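Rebajar con agua un whisky de barril: ¿cuánta y cuándo?
Foro de destilados > Cata y servicio
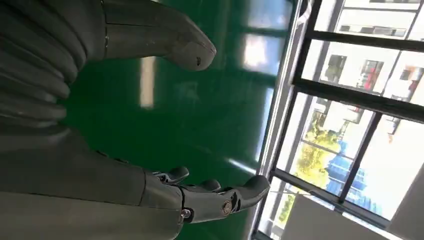
¿Cuánta agua hay que echarle a un whisky embotellado a graduación de barril?

Para una copa de cata normal, empieza con media cucharadita, remueve, espera un par de minutos y prueba. Si todavía quema en la punta de la lengua, añade otra media. Lo pongo así de resumido porque es lo que venía en el folleto de la botella, pero no me aclaro y por eso escribo. Tengo un Veterthorpe de un solo barril, el 3078, y con esa cantidad me sigue sabiendo a alcohol y a poco más. Si sigo echando, a partir de cierto punto queda aguado y pierde la fruta. ¿Lo bajo directamente a 40 grados o me paro antes? ¿Importa el agua que use? En casa la del grifo es bastante dura.

Charito Ocampo

Toivo Koskela
Yo no bajaría hasta 40. Con los de graduación alta me suelo quedar bastante por encima, y el Veterthorpe en concreto se desarma pronto. Usa agua mineral de mineralización débil, a temperatura ambiente. La del grifo dura se nota, sobre todo en el final, que se vuelve terroso.
Compra un cuentagotas de farmacia. Con cucharilla es fácil pasarse y luego no hay vuelta atrás, salvo echar más whisky -- que también es una solución, pero sale cara. Ve de 5 en 5 gotas y apunta en qué punto te gusta. La segunda copa ya la preparas de una vez.
Otra cosa: deja la copa servida un cuarto de hora antes de tocarla. Parte de lo que llamas sabor a alcohol se va con el aire. A mí me pasó con un Furncombe que casi regalo y que al final me bebí sin agua.

Goodall
Hielo y listo. Tuve el barril 3257 de la misma casa y con un cubito grande estaba muy bien.

Charito Ocampo
Gracias a los dos. He probado con el cuentagotas y mejor, me quedo en quince gotas. El hielo -- lo dejo para el verano.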